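# Pouch Drop-Off: Your Questions
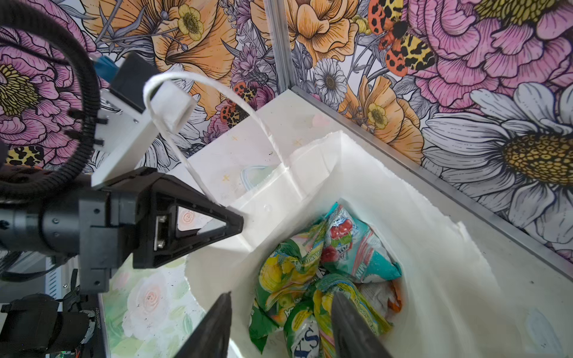
**Skoltasero Neighborhood Reuse Club — Pouch Team**

We love foil drink pouches here, the crinklier the better! They can't go in most curbside bins, so we collect them and sew them into pencil cases, lunch totes and (our newest thing) bike seat covers.

### What kinds can I bring?

Any foil drink pouch, any flavor. Bright fruit prints like cherries and lemons get snapped up first by the sewing table, but plain ones make great linings, so please don't hold those back.

### Do they have to be flat?

Nope! Crumpled is fine. Noemí Lozano runs the pressing station and she can rescue almost anything short of a rip down the middle.

### How clean is clean?

Snip the bottom corner, rinse, shake, and let them drain upside down overnight. Straws go in your own trash.

### What should I carry them in?

A paper shopping bag with twisted handles is perfect. It stands open by itself and we can see what's inside. A torn rim doesn't matter. Please skip tied plastic bags — the pouches get smelly fast in there.

### Should I sort by color?

Only if you enjoy it. Baltazar Ibarra does, and he'll happily do yours.

### How many do you need?

A big tote takes 90 pouches. Our goal this year is 1,000, and in April one family brought us 207 in a single trip!!

### Where do I drop them?

Marnuvent Hall, side door, Saturdays until 4. Leave your bag on the shelf marked POUCHES. If you'd like the bag back, write your name on the bottom.

### Can I learn to sew them?

Yes, please come! Orsolya Borbély teaches beginners right after drop-off. Bring a size 16 needle if you have one, and clips (pins leave holes).

*Last updated Sunday, August 6, 2023*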